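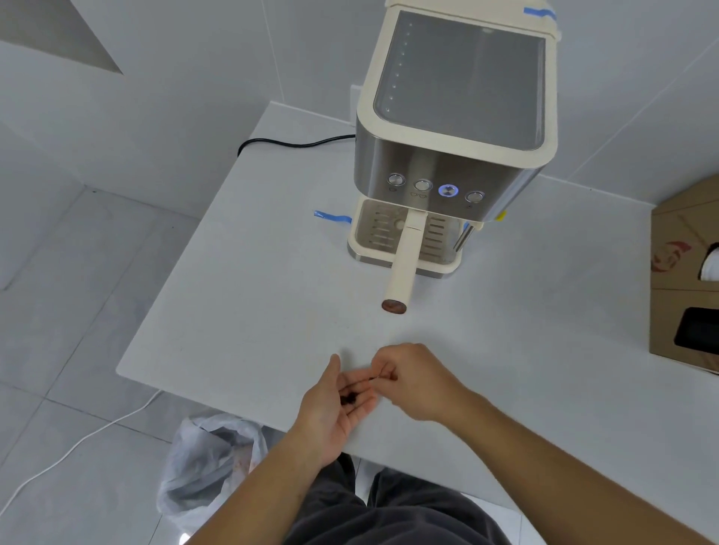 4 min read

So the coffee corner is finally a corner. For most of last year our espresso machine lived on top of the fridge, because there was no counter to put it on, and if I wanted a coffee I had to lift it down, make the coffee, wait for everything to cool and lift it back up. I did that a lot in July and then I switched to tea bags out of spite.

Now it has a proper spot at the back of the new white counter, against the new white tile, and I love it more than is reasonable. It's the cream one with the steel front and the wooden cap on the end of the handle. I picked it for the wooden cap. My sister asked me what the pressure was and I told her it had a lovely wooden cap.

A few of you asked about the buttons after my last post, so: four of them in a row, round and silver, and a blue ring lights up around one of them. The second one has the little double cup under it. I used that one by mistake for the whole first week and wondered why my coffee tasted like dishwater! If you're making one small cup for one sleepy person, leave the double cup alone.

The counter took longer than it should have. We ordered it from Tirholm and waited 40 days, and then it came with a chip in one corner and went back. The second one was perfect. The tile is from Brenimard, plain white, the cheapest they had in stock, and I still had a wobble in the store over a green one that cost nearly double. I'm glad I went plain. The cream looks so soft against it, and the niche in the wall gets to be the interesting part. (I haven't decided what goes in the niche. Cups would be sensible. I want a plant.)

Chathurika Mollah came by to see it all and stayed for three coffees. She roasts at home in a popcorn popper and has very firm opinions about water, so I now fill the tank from the filter jug and wipe the lid when I'm done. She also told me to get the steam wand clean the second I've finished with the milk, and to run a bit of steam through it before I put the cloth down. I used to leave mine until after breakfast – you can imagine the crust.

My morning goes like this now. Machine on first, before I've even found my slippers. Cup on top to warm up, beans out of the jar, a quick grind, tamp, lock the handle in so it points straight at me. Then I stand there and stare at the tile until it's ready. I weigh the coffee at 14 grams if I'm awake enough to read the scale, and if I'm not, I fill the basket to the line and hope.

The beans at the moment are the Howlader dark roast, which is chocolatey and very forgiving. I tried the Briltthorpe light one as well and it came out sour every single time, even when I ground it much finer. If anyone has got a good cup out of it, please leave a comment and tell me what you did, as I have most of a bag left and I hate wasting it.

Still to do: tidy up the cords, a hook for the cloth, and a small tray for spoons so I can stop leaving them on the clean counter. I'd like a shelf too, but the drill and I need a break from each other until spring.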